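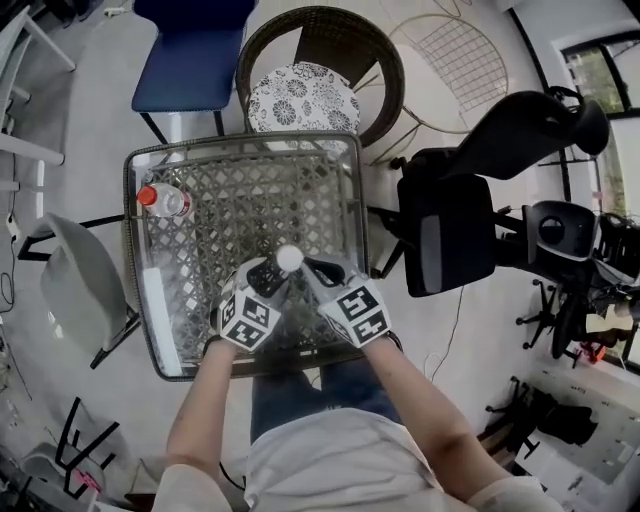 Glass table, marker gloves on, small dark thing with the white cap in both hands.

Friday, workshop notebook, Brendden build

Gloves first. Njål Björklund printed a new set of marker squares for the backs and sides, and the tracker likes them much better than the old ones! Logged 354 poses at the small table before tea, with dropouts of up to 60 ms when the hands close together. Thumb side is still the weak spot – try a bigger square there next week. Glare off the glass may be part of it, so a cloth on the table is worth ten minutes.

Then hand-held grippers in the brick room. I love how quickly people get the hang of these. Marker cube on top, squeeze, go. Logs are on the Memard drive, runs 2305 and 2718 (the second has the new time sync, use that one).

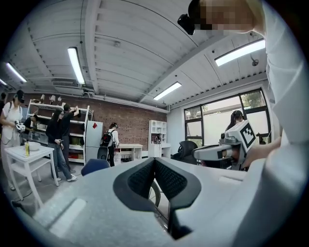
Jaw pads from the gripper's own view, second gripper with its marker cube on the right.

Mesh inset on the pads is my favourite bit of the whole build. Want to try a softer one from Munshi in the same recess.

To do: recheck jaw offset, charge everything, ask Njål for the glove file.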